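Gripper closes beside the letter on our spelling project
Jhun Pangilinan
Robotics club at Winham, student project. The arm has to spell words from foam letters. It picks "x" reliably but goes wide on "o". Wrist view first, then the table.

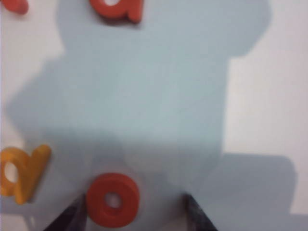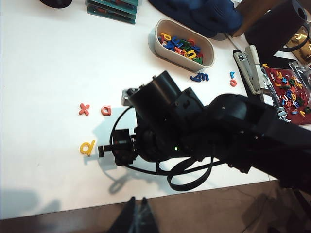

Offset calibrated in July, not touched since. Is it the detector or the arm?

Leonora Samonte
Probably the arm. Log the target and the reached position over 15 attempts. A constant error means the wrist offset – redo it. If it varies, check the exposure. Shadows pull the centroid sideways.

Yaroslav Demchenko
Had the same at Lurnside. Try a slower approach.

Dindo Malabanan
Fix the exposure first – ours was on auto. Threshold at 260 is out of range for 8-bit anyway.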